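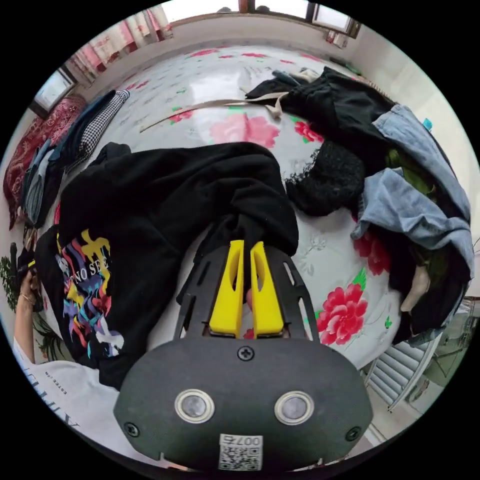 # Sorting and folding a mixed pile of clothes on a bed

This procedure covers a pile of mixed adult clothing: sweatshirts, denim, knits, shirts, and loose accessories such as straps and belts. It assumes a made bed as the work surface and a closet or dresser in the same room. A first run takes nearly 2 hours if the pile has built up over several loads. Later runs are shorter.

## Set up the surface

1. Pull the sheet tight and tuck it at the corners. A patterned sheet works, but small dark items such as socks are harder to find on a busy floral print. Use a plain one if you have a choice.
2. Move pillows and blankets to one side of the bed or off it.
3. Divide the bed into three zones: unsorted pile on one side, work area in the center, finished stacks on the other side near the headboard or wall.

Keep the work area at least as wide as your largest sweatshirt with the sleeves spread.

## Sort before folding

Take items from the top of the pile. Don't pull from the middle; straps and sleeves tangle and bring the rest with them.

| Group | Includes | Storage |
|---|---|---|
| Heavy | Denim, sweatshirts, jackets | Shelf or deep drawer |
| Knit | Sweaters, fuzzy or open-weave items | Shelf, flat |
| Light | T-shirts, checked shirts | Drawer |
| Loose | Straps, belts, scarves | Hook or small box |

Remove straps and belts first and coil them. If a strap came off a bag or a coat, put it back on now.

Check any tag that is sticking out. Store tags get cut off at this point; care labels get turned back inside.

## Fold a printed sweatshirt

Large prints crack along hard creases, so the fold lines should miss the graphic where possible.

1. Lay the garment face down. Smooth the back from the collar to the hem.
2. Zip it closed if it has a zipper.
3. Fold one side in toward the center, stopping short of the print. Lay the sleeve straight down along the fold.
4. Repeat on the other side.
5. If there is a hood, fold it down onto the back.
6. Bring the hem up to the collar in two loose folds. Don't press.

For a print that covers the full front, roll the garment from the hem up. The roll should be loose enough to slide a hand into.

## Fold denim

Jeans: fold in half lengthwise with the back pockets out, tuck the point of the seat in, then fold in thirds from the hem.

Denim jackets and shirts: button the top and bottom buttons only, fold the sleeves across the back, and fold once at the waist. Denim goes at the bottom of any stack.

## Fold knits

Never hang a heavy knit. Lay it flat, cross the sleeves over the back, and fold once. Fuzzy knits shed on neighboring fabric, dark cotton especially, so give them their own stack or put a cotton bag between layers. I use a Kunder drawstring bag, medium size. A pillowcase does the same job.

## Stack

- Maximum 7 light items per stack, or 5 if the stack includes denim.
- Fold edge facing out.
- Heaviest item at the bottom.
- Same width throughout. Refold anything that overhangs.

Carry each stack to storage as soon as it reaches the limit. Stacks left on the bed tend to slide when the next garment is spread out.

## Common problems

**Stack leans.** Collars are all at the same end. Alternate them.

**Sweatshirt springs open.** Air is trapped in the body. Unfold, smooth from the center outward, and fold again.

**Drawer will not close.** Move the heavy group to a shelf. The Witatley dresser I have takes folded T-shirts in the top drawers but not sweatshirts; check the inside height of yours before folding.

**Item fits no group.** Put it with the group closest in weight.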